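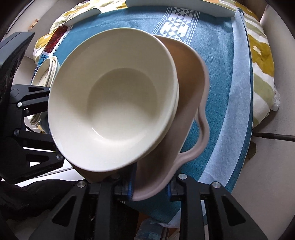

Sultulstead町 環境課 資源循環係

食器の無料回収、4月から町内6か所に拡大

2021年3月22日

Sultulstead町は、家庭で使わなくなった食器の無料回収を4月から町内6か所に広げる。これまでは町役場の東側入口と旧Hauksdóttir小学校の2か所で試験的に受け付けていた。新たに加わるのは、町立図書館、北部公民館、駅前駐輪場の管理棟、Onix通りの集会所の4か所。

試験回収は昨年8月に始まり、2月末までに1,126点が持ち込まれた。最も多かったのは皿で、茶わん、鉢がこれに続いた。利用は56世帯以上にのぼり、複数回訪れた世帯もある。アンケートでは「引っ越しの前に片付けたい」「来客用の食器を使う機会が減った」という回答が目立った。

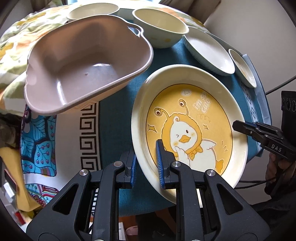

テーブルに並んだ鉢や楕円形の皿

回収した食器は、町の委託を受けたHimexが旧小学校の給食室で洗浄と仕分けを行う。欠けやひびのないものは再使用に回し、同校の体育館で開く譲渡会で希望者に渡す。譲渡は無料で、1世帯につき18点まで。町外の人も参加できるが、受け付け開始から1時間は町民のみとなる。次回の譲渡会の日程は、町の広報紙5月号に掲載する。

再使用できない陶磁器は砕いて、歩道の舗装材の原料にする。町ではこれまで陶磁器を燃えないごみとして埋め立てており、処分場の残り容量が課題になっていた。環境課は、1年間の実績をまとめたうえで、ガラス製の保存容器を対象に加えるかどうかを判断する。 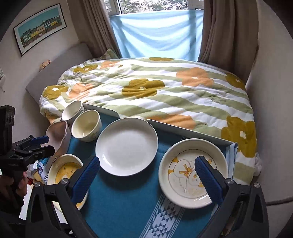 花柄の浅い器と白い丸皿など

受け付けるのは、陶磁器の皿、鉢、茶わん、湯のみ、カップと、家庭で使ったプラスチック製の洗いおけやボウル。土鍋、包丁、電気製品、灰皿、植木鉢は対象外で、飲食店など事業所から出た食器も受け付けない。

持ち込む際は汚れを落とし、割れたものは新聞紙に包んで「ワレ」と書く。箱や袋は各自で持ち帰る。図書館と公民館は休館日を除く開館時間中、そのほかの4か所は午前9時から午後4時まで利用できる。駅前駐輪場では車を止められないため、量が多い場合は町役場か旧小学校を利用する。

問い合わせは環境課資源循環係の窓口（町役場1階）へ。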